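Zamar interface: dropouts at 64 samples, fine at 128

Forum: Recording / Interfaces and Drivers

kanalstrip
Posted 27 July 2019
Session is 21 tracks, all 24-bit at 48 kHz, recorded through a Zamar eight-channel USB interface. At a buffer of 128 playback is clean. At 64 I get single-sample clicks on the recorded files, not only on the monitor path. I can see them as vertical discontinuities when I zoom in on the waveform. CPU meter in the DAW never passes 30 percent. I have turned off wireless, set the power plan to high performance and disabled USB selective suspend. Driver is the current one from the download page.

I need 64 because the singer monitors through the reverb plugin and complains at anything higher. What am I missing?

offaxis_ray
The average CPU meter tells you very little at small buffers. What matters is the longest time any one driver holds the processor. Run a latency monitor for ten minutes with the DAW closed and post the highest DPC figure and the name of the driver responsible. On laptops the usual offenders are the graphics driver and the battery management entry in Device Manager.

mudrange
Or just track at 128. The difference is 64 samples each way, 1.33 ms at 48k, so 2.67 ms round trip. The singer is standing closer or farther from the mic by more than that.

kanalstrip
It is a desktop, so no battery entry. Will run the monitor tonight.

mudrange, I know the arithmetic. She hears her own voice through bone conduction at the same time as the headphones, and the comb filtering changes with the delay. It is audible to her. I am not going to argue with the person in the booth.

mudrange
The comb filtering exists at 64 too. The notches are just in different places. If she objects to latency, use the direct monitor path on the interface and send only the wet reverb return from the DAW. Then the buffer acts as pre-delay on the reverb and you can run 256 if you like.

Lerato Masilela
Agree with mudrange on the wet-only return. I do this on every vocal session. Set the reverb plugin to 100 percent wet, mute the dry track's output to the headphone bus, and subtract the round-trip figure from whatever pre-delay you had in mind. Direct monitoring on the Zamar is controlled from the mixer application, second tab.

That said, clicks in the recorded file are a fault and should be traced. A buffer setting that records bad data should not be left alone just because there is a way around it.

offaxis_ray
Correct. Also check the clock source. I have seen a unit set to S/PDIF sync with nothing useful on the S/PDIF input, and it produced regular clicks which people blamed on the buffer.

kanalstrip
Clock is internal. There is a Rillitz preamp on the ADAT input, but it is slaved to the Zamar over word clock and shows lock.

Latency monitor, ten minutes, DAW closed: highest DPC execution time 1,140 microseconds, graphics driver. Everything else is under 200.

offaxis_ray
There it is. 64 samples at 48k is 1,333 microseconds. If one DPC takes 1,140 of that, you have under 200 left for all 21 tracks and the plugins. At 128 you have 2,667 and it fits. Change the graphics driver, and go to an older one if the newest is no better. Install only the display component and leave out the audio-over-HDMI part.

tapeop_closalham
I would not go straight to the graphics driver. We had the same symptom at Closalham with the same interface and it was the USB port. The front panel ports went through an internal hub, and the interface was sharing it with a card reader. Moving to a rear port on the chipset controller cured it. We never touched the display driver.

offaxis_ray
A shared hub would not give you a 1,140 microsecond DPC on the graphics driver. Different fault.

tapeop_closalham
It would not, but he may have both. Moving a cable takes ten seconds. Reinstalling a display driver takes longer, and if you change both at once you don't know which one did it. Port first, retest, then driver.

Something else that I have not seen mentioned is the cable length. Ours was on a five-meter cable with an extension in the middle. I replaced it with a two-meter one while I was down there.

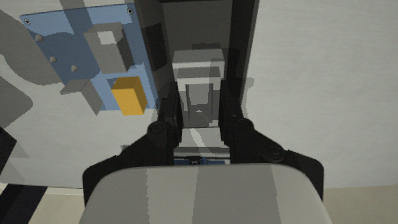

After that we ran a loopback test to confirm it: a 1 kHz sine out of output 4, back into input 4, recorded for 30 minutes at 64. Invert the recording against the source, align to the sample, trim the gain until the residual is as low as it will go, and any click stands out well above the noise floor. It is a much better test than listening. Use the same cable and the same gain setting each time so the runs can be compared.

mudrange
A steady sine will hide a dropped block if the gap happens to be a whole number of cycles. At 48k a 1 kHz cycle is 48 samples, so a 64-sample drop would show, but a 192-sample drop is exactly four cycles and splices without a click. Use 997 Hz.

tapeop_closalham
Fair point on the frequency. After a drop the alignment would be off by 192 samples, but with a steady 1 kHz tone the null would still hold. 997 it is.

kanalstrip
Results, in order.

Rear port, same cable, old display driver: four clicks in 30 minutes with the 997 Hz tone. Previously I was getting that many in a single take.

Rear port, older display driver, no HDMI audio: highest DPC 310 microseconds, zero clicks in 30 minutes at 64.

So both, apparently. I have also set up the wet-only return as Lerato suggested and will leave the buffer at 128 for sessions with the Kanaujia reverb loaded, as it uses a lot of CPU on its own.

offaxis_ray
Block automatic driver updates for the display adapter or it will be back by November.

mudrange
Did the singer notice the 128?

kanalstrip
Not on the direct path. She asked for less reverb.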